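The Snack Drawer, Emptied
Posted 23/03/2018 by Rania Zein

Friday is drawer day at the Tranley Street office. Everything edible comes out, gets looked at under decent light, and either goes back or goes to Stavros Pappas, who has no standards. The full gallery runs to 92 pictures and most of them are crackers. I've kept this page short out of respect for your lunch break.

Opening bids
We began at 11, late, with one person holding the trash bag and two holding opinions. The rule is the same as it was in October: if you can't say when you bought it, it belongs to the building. This rule has cost me a very good bag of pistachios and I still voted for it.

The granola question
Stavros believes granola keeps forever. He has believed this through 2 office moves and a root canal. We let him have the jar.

Things with somebody's name on them
Put back, mostly. A yogurt marked "Wang, do not touch" was touched, but only as far as the sink.

The sorting table
Snack bar in dark blue, something loud in pink and purple, a small orange and white carton, and a crinkly blue-green package still up in the air. The gray basket is for whatever survives. It had yet to receive a single applicant.

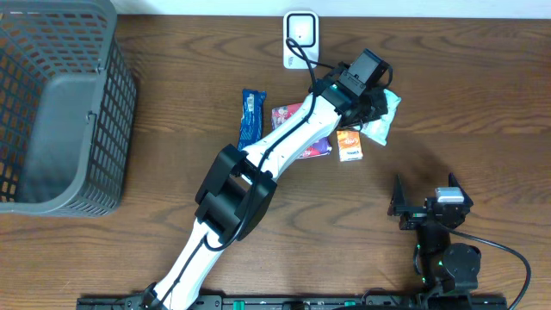
The verdicts
Bars stay. Anything in a carton stays if it passes the shake test, a procedure I made up and now defend in meetings. Crinkly packages are judged by volume, and nobody opens one during a call again, Stavros.

Next time
Same table, same basket, bring your own trash bag. If you are missing pistachios, I'm sorry for your loss and would like to compare notes.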